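Tabletop tidy-up: what I did for my project module

I'd never touched robot simulation before this term, so when Manikandan Nambiar handed out the project list I went for the one that sounded easiest. "Get an arm to put small things into a dish." How hard could it be? I'd been putting small things into dishes since I was a toddler!

We worked in pairs and mine was with Telma Gallardo, who can write Python about as fast as I can read it. She took the motion planning and I took the gripper, which meant deciding where the fingers should go, how wide they should open and how far down they could get before they hit the table. We called our bit of software Tidcombe, after the road I live on, and it stuck.

My first go was a plain top-down grasp. You find the middle of the object, move above it, drop straight down and close. It worked nicely on a cube. Then we swapped the cubes for odd little household things and it all fell to bits, mostly with pens. A pen rolls if one finger touches it first, and my code was quite happy to let that happen.
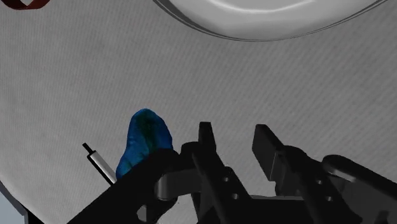
So I spent most of March on approach angles. I wrote a small routine that works out which way a long thin object is lying and turns the wrist to match before the arm goes down. Telma added a check for neighbours, because I kept planning lovely grasps on one thing while a finger ploughed through whatever was next to it. Her check shrinks the opening when something is close by, and if there still isn't room it picks a different target and comes back later.

We gave ourselves 40 trials with the final version, each with the objects shuffled. I'd love to say I sat and watched them all, but we left them running over lunch and went through the logs afterwards (with chips). Things near the rim of the table gave us the most grief. The planner gets fussy when the arm has to stretch across, and a tiny slip out there means the object ends up on the floor. 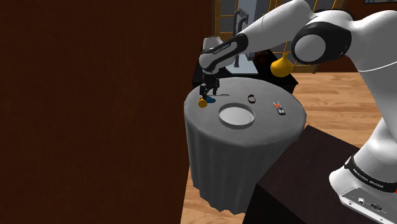

Figure 2. The full set-up, with the arm reaching over to the left side of the table.

Fotini Michailidis, who marked our halfway demo, asked why we hadn't put the bowl somewhere handier. Fair question – we just liked it in the middle. I did try moving it once, and then had to redo all my drop positions as I'd typed them in by hand like a fool. They're read from the scene file now.

If I carry on with Tidcombe next year I want to sort out flat things first. The gripper needs something to get hold of, and anything lying flush with the cloth is still a gamble. Telma reckons we should nudge those to the rim and grab them from the side. I think that's asking for trouble, but she's usually right, so I've started on a test for it.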